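Looking after the two-arm cell: wrist cameras, cables and the floor sheet

4 min read
Last updated October 17, 2018

I took over the care of our small two-arm cell in August, when Derek Oakley moved to the Salthorpe site. He left me a page of notes and a box of spare screws. The notes were good but short, so I've been writing down what I do each week, mostly for whoever gets it after me.

The cell is an aluminum frame with patterned panels on the walls and two arms inside. We call it Noreck, after the label on the crate it came in. Each arm has a gripper and a camera at the wrist, and most of the trouble I get is at the wrist.

Cables first. They need enough slack for the wrist to turn all the way, and no more. I move each joint by hand with the power off, end to end, and watch the loop. If it touches a finger at any point I undo the clip, pull the cable back a little and clip it again. I did this 11 times on the left arm before I was happy with it.

Then the gripper screws. Two of them on the left gripper work loose, always the same two. I used to just tighten them. Now I take them out, clean the threads, put on a small drop of thread lock and leave the arm parked overnight.

The camera mount gets checked last. If the camera has shifted, the saved calibration is no good, and it can be off by enough to miss a handle while the picture still looks fine on the monitor. My test is simple - I put a pair of scissors on the floor sheet, closed, at an angle, and send the gripper to the handles from a few starting points.

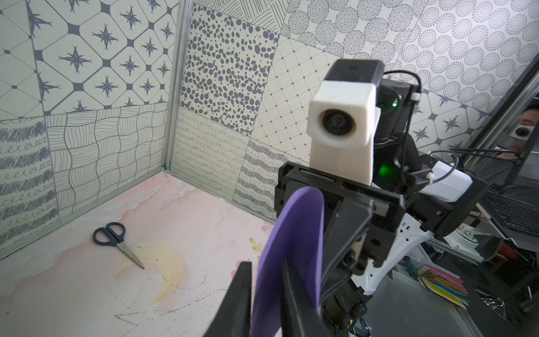 Beryl Hartley wrote in after my last post to ask why I don't recalibrate every morning and skip the checking. She runs hers that way and says it takes less time than reading my notes. Fair enough. My problem is that a fresh calibration on a loose mount only lasts until the mount moves again, so I would sooner find the loose mount.

The counter stood at 3,332 cycles when I last changed the finger pads on the right arm. The old ones had gone shiny at the tips. I wiped the new ones with alcohol before fitting them and ran the arm slowly for the first hour.

Still on my list: a new power strip, a better clip for the right wrist cable, and a second floor sheet, as the one we have is starting to lift at a corner. Tape is holding it for now.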